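How Weaving Works
Posted 2024-10-03 in Everyday Things Explained 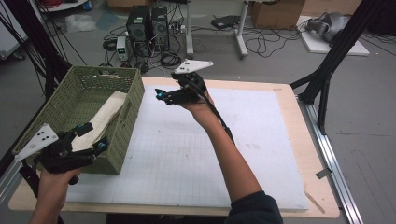 Weaving is a way of making something wide out of things that are long and thin. The long, thin things can be threads, strips of bark, grass stems, wire or plastic. They cross over and under each other until they hold together. Cloth is often made like this, and so are many chair seats, floor mats and fences. The green basket in the picture is woven too. A basket like that can hold apples, socks or toys, and if you look at one up close you can follow a single strand with your finger as it goes in front of its neighbor and then behind the next one.

Over and under

Every piece of weaving has two sets of strands. One set is put in place first. In cloth, these first threads are called the warp. The second set goes across them, and it is called the weft. The weft goes over one warp thread, under the next, over the next, and so on to the edge. Then it turns around and comes back.

On the way back, it does the opposite. Where it went over before, it now goes under. If it did the same thing twice in a row, the two rows would slide together and act like one fat thread.

This simplest pattern is called plain weave. Bed sheets are often plain weave, and so are many handkerchiefs and burlap sacks. Burlap is a good one to look at because the threads are thick and there are gaps between them.

Why doesn't it fall apart?

There is usually no glue in woven cloth. What holds it together is friction. Friction is the force that slows things down when they rub against each other. It is why you can stand on a carpet without sliding, and why it is harder to stand on ice.

In weaving, each strand presses on all the strands it crosses. At each crossing there is a little friction. One crossing would not hold much, but a handkerchief has thousands of them. To pull one thread out of the middle, you have to drag it past every crossing in its row.

The edges are the weak part. At a cut edge, the last thread has nothing beside it to keep it in, so it can slip off. Then the next one slips off. This is called fraying. You can see it on old jeans that have been cut into shorts. People stop fraying by folding the edge over and sewing it down, and that fold is called a hem. Basket makers do something like it with the rim - they bend the ends of the upright pieces and tuck them in around the top.

Baskets are different from cloth

Cloth is soft and a basket usually isn't, so a basket maker uses different words. The stiff pieces that stand up are called stakes. The bendy pieces that go around them are called weavers. (A person who weaves is also called a weaver, which can be confusing.)

The base is made first. For a round basket, the stakes often spread out from the middle like the spokes on a bicycle wheel. The weavers go around and around them. When the base is big enough, the stakes are bent upward, and the maker keeps going around to build the sides.

Willow is one of the plants used most for baskets. The thin branches, called rods, are often cut in winter, after the leaves have dropped. In Kilberg the cutting is done in February. The rods are tied in bundles and dried. Dry willow snaps if you try to bend it, so it has to be soaked in water before anyone can weave with it. Thick rods need to soak longer than thin ones, and rods with the bark left on need longer than rods that have been peeled. As the finished basket dries, the rods get stiff again and keep their new shape. They also get a bit thinner, and small gaps can open up if the rows were not pushed down tightly.

The museum in Skarkisbridge has a collection of 400 baskets. Some are flat trays for drying fruit. Some are tall and narrow, made to be carried on a person's back. The eel traps have an opening shaped like a funnel, so an eel can swim in easily but has trouble finding its way back out.

What is a loom?

A loom is a frame or machine that holds the warp threads tight. You can weave without one, but long threads get tangled very easily, and a loom keeps them in order.

Many looms have another job. They can lift some of the warp threads all at once and leave the others down. This makes a gap, called a shed, and the weft can be passed straight through it. Without a shed you would need to go over and under each thread by hand. On a piece of cloth with 400 warp threads, that would take a long time for just one row.

Changing which threads are lifted changes the pattern. If the weft goes over two and under two, and each row moves one thread to the side, you get slanted lines. This is called twill. Denim is a kind of twill, and the slanted lines are easy to find on a pair of jeans.

Try it with paper

You will need 2 sheets of paper in different colors, scissors, a ruler, a pencil and some tape.

Fold the first sheet in half. Draw a line 1 inch from the open edges, all the way along. Now cut straight lines from the fold up to the pencil line, 1 inch apart. Do not cut past the line. Open the sheet out flat. It should have long slits and still be in one piece.

Cut the second sheet into strips 1 inch wide. Make sure they are long enough to reach across the first sheet.

Take one strip and push it over, under, over, under, until it comes out on the other side. Slide it up against the end of the slits. Start the second strip the other way - under, over, under, over. The third strip is the same as the first. After 5 strips you should see a checkerboard. Keep adding strips until there is no more room, then tape the ends down on the back.

If two squares of the same color are side by side where they shouldn't be, a strip has gone over or under the wrong way. Pull it out and put it back in.

Words to know

Warp: the threads that are put in place first.
Weft: the threads that go across the warp.
Loom: a frame or machine that holds the warp tight.
Shed: the gap between the lifted threads and the ones left down.
Stake: a stiff upright piece in a basket.
Fraying: when threads come loose at an edge.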